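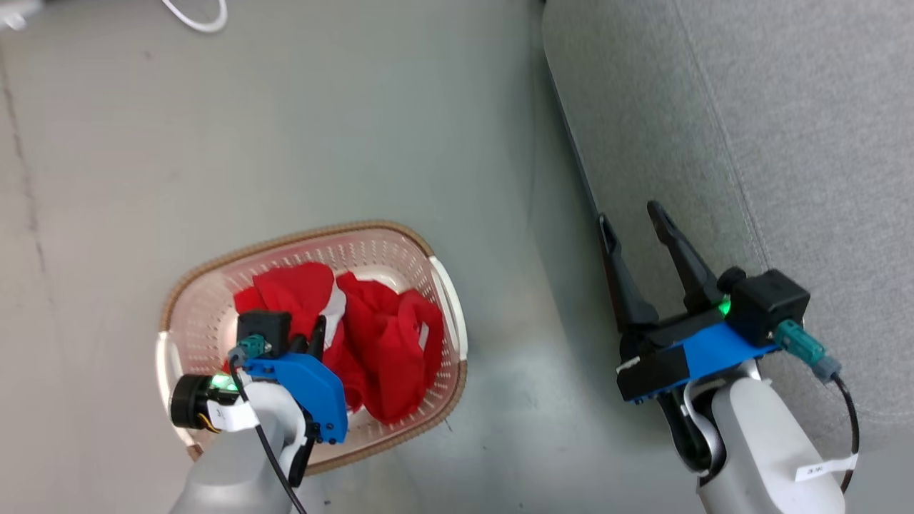

Red garments in an oval laundry basket.

Gramon open day, Drenau: tour notes

Gramon runs a commercial laundry on the river flat at Drenau and opens it to visitors once a year. The work is mostly hotel flatwork and hospital linen, with a smaller line for sports clubs and workwear. I went for the water plant and stayed for the rest. Notes are in walking order except where I have moved things together.

Entry is by the truck dock, not the office. Visitors sign in, take a hairnet and earplugs, and wait on the painted strip until the dock door comes down. The morning group left at nine. The guide wore a headset but the speaker on her belt was weak, so anyone at the back missed most of the soil side. Stand near the front.

Soil side

Incoming work arrives in wheeled cages, each with a plastic tag wired to the front. Cages are weighed on a floor scale set flush with the concrete. The tare is stored against the tag, so the operator only has to roll on, wait for the light, and roll off. Wet returns are flagged by hand, as a cage of wet pool towels will otherwise be invoiced for the water.

Sorting is done at a raised belt. Flatwork goes by size and customer. Garments go by fibre first and colour second, which surprised a few in the group. The reason given was the dryer: a mixed load of cotton and polyester comes out with one half damp or the other half overdried, and refinishing costs more than a second sort. Colour is handled inside each fibre class as white, pale, dark and red. Red has a class to itself at this plant.

Air pressure on the soil side is kept lower than on the clean side. There is a strip of ribbon taped over the pass door that shows which way the air is moving. It was moving the right way when we went through.

Tunnel washer

The main machine is a tunnel of 13 compartments. Work drops in at one end and is passed along by a transfer scoop at a fixed interval, with rinse water running against the direction of travel. The first two compartments are wetting out, the middle ones are main wash, and the remainder are rinse and neutralise. The final rinse water is the cleanest in the tunnel and is taken back to the front for wetting out. Nothing new in that, but the piping was easy to follow, with flow arrows painted on the lagging and a valve tag at every branch.

One compartment was running without steam. The guide said the injector had been isolated and the recipe adjusted to hold heat from the compartment before it. I would have liked to see the temperature trace. The screen at the control desk was on a menu page and stayed there.

After the tunnel a press takes the load down to a flat cake. The bladder is changed on a schedule, and an old one is hung on the wall with the split circled in yellow marker. The split follows a fold line, not the point of greatest stretch. Buttons and zips are kept out of this line altogether and go to the washer-extractors at the far end of the hall.

Water and heat recovery

Town water comes in hard. It passes through a duplex softener and is held in a tank of 2000 litres above the boiler room. That seemed small for the site, and I asked. The tank is a break tank only, and the softener is sized for peak draw. The log sheet beside it had hardness readings at each shift change. Two boxes were blank.

Reject water runs through a rotating lint screen and then a plate exchanger on its way to the drain. The plates are made accessible from both sides by a gap in the wall, a detail I have not seen at other plants. Fouling is tracked by pressure difference, with a cleaning limit marked on the gauge glass in paint pen.

Dosing is by a system called Skernico, which the site treats as a black box. Drums stand in bunded trays, lines are colour coded, and each line has a flow switch. If a dose is called for and the switch does not see flow, the tunnel holds. Operators can release the hold once. The second hold in a shift needs the shift lead. The peroxide line is vented at its high point, and the vent tube had been extended down to the bund with clear hose, held on by a worm clamp.

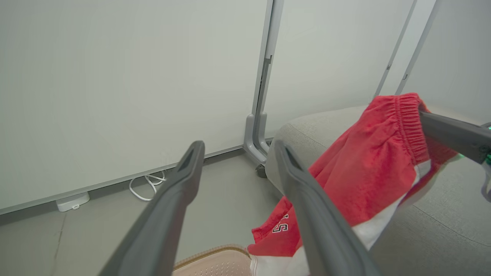
Page last changed: January (dosing section corrected)

Red work and colour transfer

The sports line was the most useful stop for me. Red club kit is the plant's main source of colour claims, usually where white panels or trim are sewn against a red body. Loose dye leaves the red fabric in the wash, stays in the liquor, and settles on whatever is pale. On polyester the fault can also show later, in storage, if the goods are packed warm and pressed face to face.

The site's method for a new customer is plain enough. A piece is wetted, a white multifibre strip is stapled to it, and both are run through a small test washer on the intended recipe. The strip is dried away from the garment and compared with a grey scale under a light box. A poor result does not mean the work is refused. The recipe is changed to a cooler wash with a higher dip, a dye transfer inhibitor is dosed, and the load is cut back so there is more water for each kilogram. The customer signs for the remaining risk.

Time out of the machine matters as much as the recipe. Wet red goods left in a heap after extraction will mark their own white sections wherever the fabric is folded on itself. The rule on the wall is that red loads are unloaded straight away and go to the dryer next, ahead of anything else in the queue. Elastic waistbands are slower to dry than the body fabric and are the usual reason for a returned garment that smells musty. Moisture is checked at the band with a hand meter.

Labels for this line are made by Jankauskaitė, a trim firm across the yard, and heat sealed at a bench by the dryers. The label carries a code for customer, item and wash class. The bench keeps a tally of rejects by cause. On the sheet we were shown, 261 labels had been sealed and the leading cause of rejects was a seam ridge under the platen. A pad with a relief slot fixes most of it. The bench had one such pad and two presses.

Dryers and finishing

The dryers are gas fired and end on exhaust humidity, with a time limit behind that as a backstop. Lint is drawn off to a wet collector outside. The fire blanketing and the water drench on each drum are tested monthly, and the test card is wired to the drum frame. I checked three cards. All were current.

The flatwork ironer was down for padding, so we saw the rolls with the clothing off. The springs under the padding had taken a set at one end. The guide put this down to feeding small pieces always on the same side, and the feed stations have since been marked with lanes. Folding is automatic for sheets and by hand for everything on the sports line. Shorts are folded in half lengthwise with the label out, then stacked by size.

Packed work waits on racks on the clean side. A wall board gave the on-time figure as 87 per cent for the sports line. The flatwork figure had been wiped off and not rewritten.
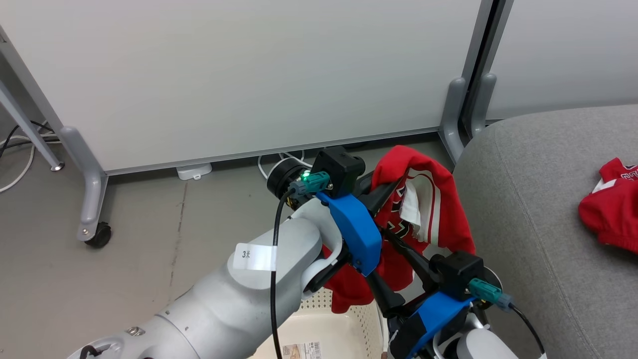 A reader wrote in after the first version of this page to say that the red class should be split again. In their plant, cotton reds and polyester reds are held apart up to packing, because the cotton bleeds early and mostly in the first few washes, while the polyester gives trouble only with heat. They also felt that a transfer inhibitor hides the problem in a test strip and should be left out of the first trial, then added for a second one so that the two strips can be compared. I have passed the point on to Gramon.

The same reader asked about rinse reuse on the red loads. I did not see any. The washer-extractors on the sports line drain every bath, and the recovery tank serves the tunnel alone.

Practical notes for the next open day

Parking is on the gravel beside the dock and fills early. Closed shoes are checked at the door. The boiler room is left out of the afternoon tour, so book the morning one if that is what you are going for. Photos are allowed except at the control desk and anywhere a customer tag is readable. The upper walkway has a low beam at the softener end, padded but easy to hit with a hard hat on.

Still to follow up: steam use per kilogram before and after the plate exchanger, the injector fault, and the supplier of the slotted pads.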